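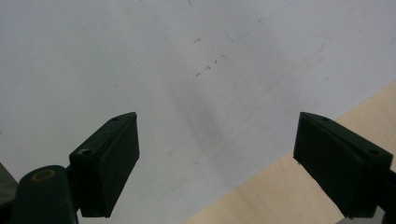 2025-03-18 / handheld gripper, pads + camera angle

Green fingers on the Stikden handheld today. Comparing against the black set from Wadmont that we ran until last week. Same camera, same mount, same lens setting. Only the fingers swapped.

First thing: view. Both pads in view with the gap open, nothing held. Both sets of holes on the top faces readable, so the tip tracking should have something to lock onto. Right finger sits over the edge of the board at this angle, left one over the white. Dark green on white is easy. Dark green on wood also ok by eye. Shadow faces go nearly black though, Rania says the mask bleeds there, wants exposure up a notch. Tried it, whites start to wash out. Left it where it was.

Smudge/shadow on the white between the fingers. Segmenter called it an object twice. Need to decide if we wipe the table every session or train through it. Specks too. My vote is train through, Magdy disagrees, to discuss.

Camera

Exposure locked at 300, gain fixed. Auto was hunting every time the board came into view, so no more auto. Tilt is 14 deg down from the old mount position. At 400 exposure the blur is bad on any quick wrist move, don't bother.

Tilt seems right for flat stuff. For tall things (mugs, the bottle set) I think we lose the top. Not tested yet. Tsutomu has the shim kit, ask him.

Pads

Flat contact face, slight texture. Closed on the test block, foam block, the thin steel ruler, a marker, a folded cloth.

- test block: fine, no slip when shaken
- foam: fine, dents a bit
- ruler flat on table: no. Bevel rides up over it. Wadmont tips got it on most tries becuase they come to a thinner edge
- ruler on edge: fine
- marker: rolls if you come in off center, holds once it's in
- cloth: good, better than the black ones

So: better on soft and blocky, worse on thin and flat. Could grind the tips on one pair and see. Tarek says he can print a thinner version, same hole spacing so it bolts straight on. Told him yes, one pair only, before we commit.

Left finger has a little play at the pivot. Can feel it by hand, can't see it in the video. Snugged the screw a quarter turn, play gone, trigger got stiff. Backed off half of that. Check again after a long session.

Width readout

Closed reads 0, good. Full open reads 77 and then jumps around by one or two. Same as with the old fingers so it's the encoder or the cable, not the new parts. Yuzuki re-seated the connector, no change. Swapped to the spare cable from the El Idrissi box, jumping stopped. Then started again when I moved the wrist. Strain relief?? Tape for now.

Controller side

Replay on the arm with the Dronarel controller, three recordings of the block pick. Two good, one closed too early and pushed the block away. Looked at the log, width signal lags the pose a bit on that one. Could be the cable again. Don't want to tune the delay until the cable is sorted, otherwise we tune it twice.

Old controller on the same three: all picked, but slower and it jerks at the start. Not a fair test yet, gains were set for the black fingers and these are heavier. Weigh both sets!!

To do
- new cable with real strain relief (me)
- thin tip pair, Tarek
- weigh fingers, redo gains
- tall objects with shim in
- Rania to run masks on todays clips, wood and white separately
- relabel the finger bins, the left and right are mixed up agian
- table wiping question, ask everyone

Need a choice on fingers before the June sessions. Leaning green with the thin tips if they hold up. Keeping the Wadmont set bagged on the shelf with its screws, please don't borrow the screws.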